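Print this page
E-mail this page

Visit to Plunero, 2nd January

Bảo Mạch and I drove out to Plunero to see if its machines can do housework yet. Lợi Tôn met us at the door. The lab has 21 people and a two-armed robot on cloth work.
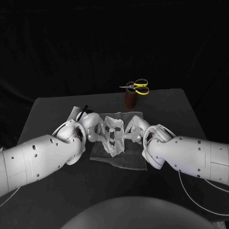

Lợi said cloth is harder than boxes. Grastwood wants a machine for its linen room and has paid for tests until March.
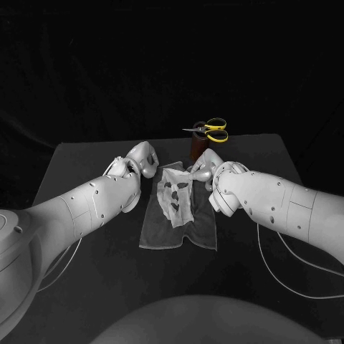 Light cloth and dark towel, the right hand gripping.

We asked about speed. The log had 1,273 tries, and Lợi would not give us a success rate.

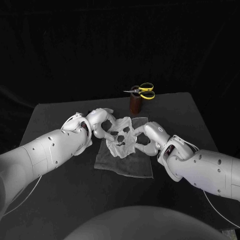

Our own laundry at Flover handles almost 2,090 pieces a day, many of them thin. A light cloth bunched up on a towel, with a hand at each side of it, is close to what our sorters face. I would not buy one this year. Bảo wants to go back with a bag of our napkins.

Print | E-mail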